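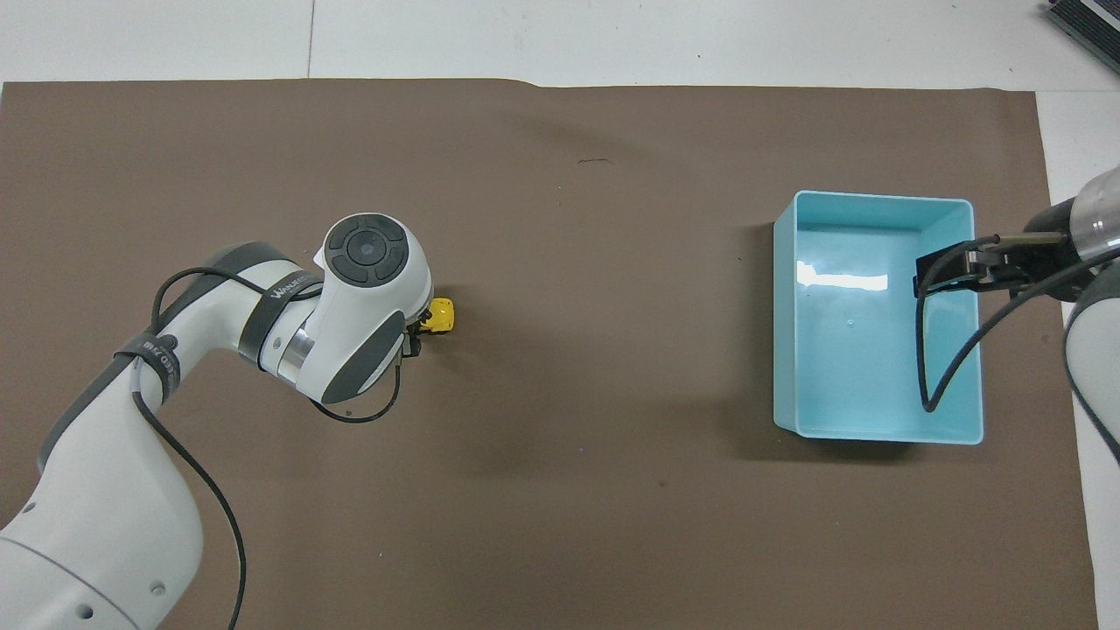 Two robotic arms over a sheet of brown paper, one of them above a light blue plastic bin.

Valdebenito Law Center to Open Second Office in Brusine

BRUSINE, March 14, 2021 – The Valdebenito Law Center will open a second office in downtown Brusine this October, offering free legal help in probate, guardianship and small estate matters to residents of Plateck County.

The board of directors approved the lease and the first-year operating budget at its regular quarterly meeting. The new office will occupy the ground floor of the former Plorkamis Savings building on Court Street, across from the county courthouse. The Center's main office, on the north side of the county, will remain open on its present schedule.

The Center handled 168 probate and guardianship matters for Brusine residents last year. Of those clients, 54 had no car and reached the main office by bus, a trip that requires a transfer and can take most of a morning. Staff attorneys have met with clients at the Brusine Public Library under a temporary arrangement, but the library's study rooms cannot be reserved for more than an hour and are not suited to confidential conversations.

The Brusine office will be staffed by 3 attorneys, a paralegal and a bilingual intake coordinator. One of the attorneys will transfer from the main office. The remaining positions will be posted on the Center's website, and applications will be accepted until all of them are filled. Applicants for the attorney positions must be admitted to practice in the state and in good standing. Experience in probate court is preferred but not required.

Services at the new location will include the preparation of simple wills and powers of attorney, help with small estate affidavits, and representation of family members who seek guardianship of a minor or of an adult who can no longer manage personal affairs. The office will not accept criminal, immigration or personal injury cases. Callers with questions in those areas will be given the number of the Plateck County Bar Association's lawyer referral line.

To qualify for representation, a client must live in Plateck County and meet the Center's household income limits. A person who is over the limit may still attend the monthly advice clinic, where attorneys in private practice provide half-hour consultations without charge. The clinic now meets at the main office and will alternate between the two sites once the Brusine location is open.

Funding for the first two years comes from a grant by the Plateck Legal Services Fund, together with contributions from law firms and individual members of the county bar. The most recent annual appeal drew 300 donors, including a number of former clients and retired court employees. The Center receives no fees from the people it represents. Court filing costs are waived in most cases on application to the judge.

Renovation of the Court Street space is scheduled to begin this summer. Plans call for private interview rooms, a conference room large enough for mediation sessions, and a public workstation at which visitors may complete and print court forms. The entrance on the alley side will be rebuilt with a ramp and an automatic door. The original tile floor and the teller counter from the Plorkamis Savings years will be kept, and the counter will serve as the reception desk.

The Center was founded by a group of practicing attorneys who took guardianship appointments from the probate court and found that many families had started their cases on paper forms without advice of any kind. It was first run from a borrowed office in the courthouse annex, with appointments on two afternoons a week. It has since added a housing unit and a school-based program on educational decision-making for students with disabilities. Both programs will continue to operate from the main office only.

Residents with a pending probate or guardianship matter should not wait for the new office to open. Appointments are available now by telephone and, in limited numbers, in person at the main office. Persons who have received a notice of hearing are asked to have it at hand when they call, along with any letters of authority the court has already issued. Interpreters can be arranged with two business days' notice.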